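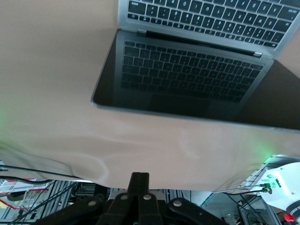
Padgate Community Forum
Facilities and Household Operations > Automation
Topic: Readiness of machines for routine chores: request for members' assessments

facilities_desk_umance
Jul 17, 2019

Members of this board are invited to comment on a question that has come before our department at Umance. Management has asked whether any part of the daily reset of our shared workrooms may be assigned to a machine within the next budget period. The reset consists of closing and putting away laptops, straightening table covers, returning tools to the racks, and wiping down the surfaces.

Our present position is that the work should remain with staff. We would nevertheless like to hear from organizations that have conducted trials, whether in a household or on a shop floor. Please state the chore, the conditions, and the result. General opinions are also welcome, provided they are marked as such.

benchwright
Reply 1

We conducted a trial at the Andmont site over one summer. The chore was closing an open laptop left on a covered table. The arm was mounted beside the table and carried a two-finger gripper with a camera near the wrist.

The machine completed 1227 of 1302 attempts. A completed attempt was one in which the lid was fully closed and the laptop had not moved more than the width of a hand. Most of the remaining attempts failed in one of two ways. Either the fingers met the top of the lid too low and pushed the whole computer back, or the table cover gathered in front of the base and the arm stopped on its force limit.

In our judgment this chore is ready for supervised use.

quiet_ledger
Reply 2

I must disagree with the conclusion in Reply 1, although I thank the member for providing figures.

A trial in which the laptop begins in the same place, with the lid at the same angle, does not represent a workroom at the end of the day. Our staff find laptops turned in every direction, with chargers attached and papers under them. May I ask how many starting positions were used?

I would also point out that 75 laptops handled badly would be a serious matter in any office. A member of staff who handled that many badly in one summer would not be described as ready.

benchwright
Reply 3

The question is a fair one. There were 73 starting positions, marked on the table before the trial began. The lid angle was set by hand and varied. No chargers were attached and no papers were present.

I accept that this is a narrower condition than a working office. I do not accept that a failed attempt is the same as a laptop handled badly. In nearly all failures the arm stopped and waited, and no computer in the trial was damaged.

palomino_house_mgr
Reply 4

I write on behalf of a residence and can speak only to household work. At Palomino we have reviewed proposals from several suppliers for laundry, table clearing, and bed making. We have declined all of them to date.

Our principal concern is cloth. Every demonstration we attended went well on hard objects and poorly on anything that folds. A tablecloth is a simple matter for a person, who smooths it with the flat of the hand and does not think about it. The machines we observed would pinch one corner, pull, and produce a new wrinkle elsewhere. On one occasion the supplier's representative smoothed the cloth personally and asked that the demonstration continue.

A second concern is the space required. The equipment, with its racks and cables, took up more floor than the table it was meant to serve.

tolerance_stack
Reply 5

I support the view in Reply 4 regarding cloth, and would add dark, glossy surfaces. A laptop screen that is switched off acts as a mirror. It will show the keyboard back to the camera, and a system that relies on the picture alone may place the keys where there are none. We met the same difficulty with polished steel trays. Matte tape on the trays corrected it, but one cannot reasonably put tape on every screen in a building.

A camera on the wrist has a further limitation. As the gripper comes close, its own fingers hide part of what it is about to touch. A fixed camera overhead helped us considerably — the two views together were much better than either one alone.

quiet_ledger
Reply 6

Reply 5 illustrates my point. Each correction is reasonable when taken by itself: a second camera, tape, marked positions, no chargers. By the time all of them are in place, the room has been arranged for the machine, and a person has done the arranging.

tolerance_stack
Reply 7

With respect, that is true of every machine in a shop. We arrange the stock for the saw and the parts for the press. The relevant question is whether the arranging takes less time than the chore. For our trays it does. For an office table I would expect the opposite at present.

facilities_desk_umance
Reply 8

The department thanks members for their replies. May we ask benchwright whether staff time was recorded at Andmont, including time spent resetting the arm?

benchwright
Reply 9

It was recorded. Supervision, resets, and repairs to the cabling came to 1868 minutes for the full trial. A person closing the same laptops by hand would have needed a small fraction of that. I should have stated this in my first reply, and I would now revise "ready for supervised use" to "reliable under fixed conditions."

I continue to believe that the result has value. Two years earlier the same arm could not find the lid.

palomino_house_mgr
Reply 10

The revised wording is one I could support. Our residence will look at proposals again when a supplier is willing to demonstrate on our own tables, with our own linens, and without touching the cloth first.

facilities_desk_umance
Reply 11

On the basis of this discussion, the department will recommend that the workroom reset remain a staff duty for the coming period. We will separately request a quotation for tool return, where the items are rigid and the storage positions do not change. Members with experience of tool return are asked to open a new topic, so that the figures may be kept together.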